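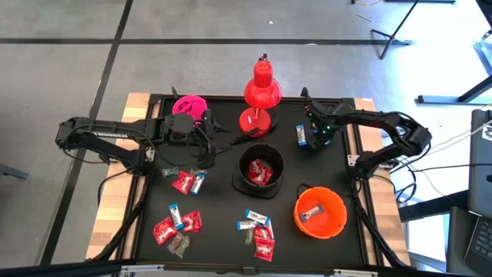 Raelene Faulkner wrote in to ask if the Reinholz fingers are worth changing to when the stock ones already close fine, and that was pretty much my own question going in. Stock fingers do close fine! Closing was never my complaint. What I wanted was a finger that lets go cleanly, and after 72 runs with each set I have a favorite.

The two sets are the Reinholz slims and the Kaltum softs, which are wider and have a rubbery pad you can peel off and swap. Both bolted on without any filing, which was a nice surprise. The Kaltum kit wants a fiddly little hex key, so find yours before you start. I ran everything on the two-arm table with Tradell, the control software I use for everything now, and kept the speed the same for both.

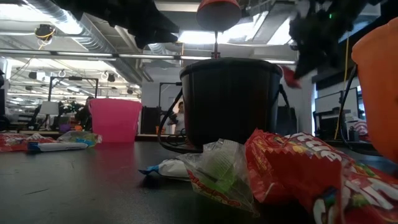

Black bucket up close, Skittles bag in front.

The Kaltums are lovely on anything bulky. They give a bit, they spread the squeeze, and you can be quite lazy about your approach angle and still come away with something. Where they lost me was on the small flat stuff, because the pad is thick at the tip and pushes a thin packet along the table before it gets under it. I slowed the last part of the approach and that helped, but then every pick takes longer and you start to feel it over an afternoon.

The Reinholz slims are the ones I keep reaching for. They feel precise in a way I didn't expect at this price, and the tip is narrow enough to go after one item without bothering its neighbors. With red packets and blue-and-white bars sharing the same little piles on the table, that matters a lot — a wide finger wants to take two things at once. The slims do ask for better aim. Come in a little crooked and you pinch a corner, and a wrapper held by its corner swings all over the place on the way to the bucket.

I also tried both with the Brondcombe wrist camera, and I love this thing. Setup took me one cup of coffee. The picture stays sharp close in, right where my old one went to mush, and the mount leaves room for either set of fingers. My only gripe is the cable, which comes out on the side where I least want a cable (a right-angle plug would fix it).

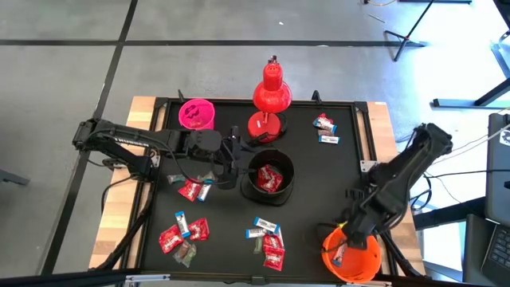
Release is where I'd spend your attention if you're choosing between these. A gripper that picks well and then hangs on to the thing is maddening, and soft pads are the usual offenders with shiny wrappers. Dropping into a pot or a bucket makes it harder, too, because the fingers have to open near a rim and there's only so much room to spread. The Kaltums need a wide opening to shake a packet free. The slims open a crack and it's gone, and I grinned every single time.

Wear so far is minor. The Kaltum pads have picked up a shine at the tips, and there are spares in the box. The slims look the way they did when I unpacked them in September.
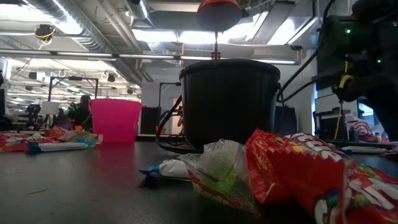
Do you have to recalibrate when you change fingers? Plan on redoing the tip offset every time, since the two sets are different lengths, and leave the arm calibration alone unless you've taken the wrist off.

If most of your stuff is chunky, get the Kaltums and enjoy them. For small wrapped things I'd go with the slims and put the leftover money toward the Brondcombe. I'm going to try one set on each arm next — softs on the left, slims on the right — and I'll add a note when I've had a proper go at it.

Contact | Copyright, all rights reserved | Back to top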